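Search this site Enter your keywords Search

Keeping food cold in shared student houses: how much do we throw away?

Student project report, second-year Household and Community Studies

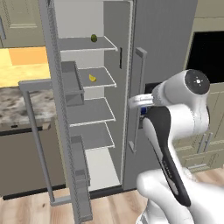
Food waste in family homes has been studied a good deal, but shared student houses are different in several ways. People shop separately, eat at different times and often do not know what the others have bought. I wanted to find out how much chilled food is thrown away in houses of this kind, what it is, and whether a simple change in how shelves are shared would make a difference.

Background

The project was carried out in Drilden, mainly in the streets between the college and Drotlow Road. Most of the houses there have four to six tenants and one kitchen. Larger blocks with their own cleaning staff were left out, as bins there are emptied before residents can record anything.

Method

I asked 11 houses to take part, with 49 tenants between them. Each house was given a sheet to stick up near the bin and a set of kitchen scales. Tenants wrote down every item of chilled food they threw away, its weight and the reason. The study ran for six weeks in the spring term. For the first three weeks nobody changed anything. At the start of the fourth week each tenant was given a named shelf or half shelf, and one shelf was marked for food that anyone could eat. I collected the sheets every Thursday.

Results

There were 1,348 entries in total. Salad leaves, milk and cooked leftovers came up most often. Bread was left out unless it had been kept chilled, which caused some confusion in the first week, and I had to cross out several lines.

The most common reason given was "past its date", followed by "forgot it was there". A smaller group of entries said that the item belonged to someone else and had been left for too long. Two houses recorded very little in the fifth week - most of their tenants had gone home for a few days.

Fewer items were thrown away after the shelves were named. The drop was clearest for leftovers and for half-used jars. Milk hardly changed. In most houses every tenant bought their own, and nearly 600 of the entries over the six weeks were for milk or cream.

Discussion

The shared shelf was used less than I expected. Tenants said they were unsure whether food on it was really free to take, even though it was labelled. One house solved this by writing the day on each item. The Lumanlan Street houses did better with milk than the others, as they already bought it jointly and split the cost at the end of the month.

The sheets depended on people being truthful and remembering to fill them in. Weights were often missing, so I have used the number of entries instead. A bag of salad and a spoonful of sauce therefore count the same, and this is a weakness of the study.

Further work

I would like to repeat the study in Stunorau, where the houses are larger and the nearest supermarket is a bus ride away. People there probably shop less often and buy more each time. I would also ask tenants to photograph their receipts, so that what was bought could be compared with what was thrown away.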